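Search this blog Go

We use cookies to remember your preferences and to count visits. By continuing to read you agree to this. OK

The one where randomizing less worked better

25 June 2020

I've been promising a post about the simulation work since December, and a few of you have very kindly stopped asking, so I'm going to try to get it all down this evening while the coffee is still working. It got long. I'm sorry, sort of.

If you're new around these parts: I spend my weekdays on a project we call Skomach, which is a two-armed robot with multi-fingered hands that is supposed to learn how to pick ordinary things up and put them somewhere sensible. Most of the learning happens in a simulator, because real hands are expensive and the fingers on ours do not enjoy being driven into a table. The simulator we use is called Karakaya, and it's a lovely piece of software on the days when it isn't making me want to lie down on the carpet.

The trouble with learning in a simulator is old and well known. A policy gets very good at the simulated kitchen and then falls to pieces in the real one, where the light comes in from a different side and the table isn't quite the color it was told to expect. The usual medicine is to randomize everything. You change the lighting, the textures, the camera position, the weight of the objects, how slippery they are, and you hope that by the time the thing meets reality, reality looks like one more variation.

We did that for most of the winter. We turned every knob as far as it would go, and we had tables in zebra stripes and fruit that weighed as much as a bowling ball, and the policy learned something, but it was a nervous, mushy sort of something. It would hover above an object for ages and then close its fingers very slowly, as if it were apologizing. When you've taught a hand that a tomato could weigh anything at all, I suppose hovering is a fair response.

So in the spring I tried what I'd been calling (only to myself) the grocery list approach. For each object I wrote down a range I could defend out loud. A tomato weighs about what tomatoes weigh. I bought a bag of them, put them on the kitchen scale, dragged them across a cutting board with a little spring gauge, and made a small table of numbers. Same for the cardboard boxes and the little wooden one. Then I let the simulator vary things inside those ranges and nowhere else, while leaving the visual side – lighting, tabletop, camera angle – nearly as wild as before. Physics narrow, pictures wide. It's hardly a grand idea, and I'm sure somebody wrote it up years ago in a better font.

The second change was to the demonstrations. We collect them by having a person steer the simulated arms, and we'd ended up with more than 2000 of these, a lot of them made late in the day by someone who wanted to go home (me). I went through them all over two long weeks and kept 1186. The ones I threw out weren't failures exactly. Plenty of them got the object where it was going, but with a stop in the middle, or a regrasp, or a strange wobbly detour around the plant pot. My feeling was that the policy had been copying our hesitation along with everything else, and that some of the hovering was simply us.

I'd love to tell you I tested those two changes separately from the beginning, like a grown-up. I tested them together, got excited, and had to go back and pull them apart afterward. What I found was that narrowing the physics did most of the good on the grasp itself, and the cleaner demonstrations did most of the good on the carrying and placing. With only the first change, the fingers closed at a decent speed but the arm still dithered over the box. With only the second, it traveled beautifully and dropped things. You want both, at least for soft round objects and an open container, and I wouldn't swear to it beyond that.

Now the part I was most anxious about. The real setup is over at Limetero, who share their bench with us, and we got 41 trials on the tomato task before our slot ran out. I'm not going to quote a success rate from that, because 41 isn't very many and I changed the camera mount partway through, which I knew was a bad idea while I was doing it. What I'm comfortable saying is that it was plainly better than the winter policy, which I'd watched on the same bench, and that the long apologetic hover was gone nearly every time. When it did go wrong, it was mostly in the release. The hand would get the tomato over the box and then open one finger later than the rest, so that the tomato rolled off sideways. I have a theory about that and it has to do with contact friction at the fingertips, which in Karakaya is a single number for the whole finger and in life is certainly no such thing.

A few smaller things, for anyone doing similar work:

I render both arms even when only one of them has a job. We tried hiding the idle one to save time, and the policy was then thoroughly thrown when a second arm turned up in its view on the bench.

Leave clutter on the table. My early scenes were bare, and the results looked wonderful and meant very little.

Marble tabletops were harder for us than plain ones. I think the veining confuses the part of the network that finds edges, but I haven't checked, so please treat that as gossip.

Write down your random seeds. I won't go into how I learned this one.

Next up is the same recipe with things that aren't round, starting with a banana, followed by whatever is left in the Cotden test set that I haven't been putting off. I also want to measure fingertip friction in a few places on the hand, if I can find an afternoon and somebody with steadier fingers than mine to hold the gauge. If you've done this with a multi-fingered hand and have advice, the comments are open and I read every one, even when it takes me a month to answer.

Get new posts by email. Enter your address Subscribe
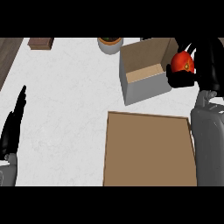
The tomato task in simulation: right hand with the tomato beside the open box, left hand empty.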